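Living Room > Tables > Coffee Tables

Grilska Round Coffee Table

Clear glass top with a white rim and a round lower shelf in tan wood. The shelf shows through the glass, so keep it tidy or use it for display. Suits a low sofa - ours is orange with mustard cushions.

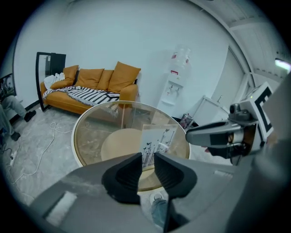

Care

Wipe the glass with a damp cloth. Use coasters under hot mugs. Re-tighten the leg bolts after 42 days.

Item no. 733. Colour: white/tan. Pick-up or delivery.

Related items
Sundqvist Side Table
Korkurix Coaster Set
Tiketti Magazine Rack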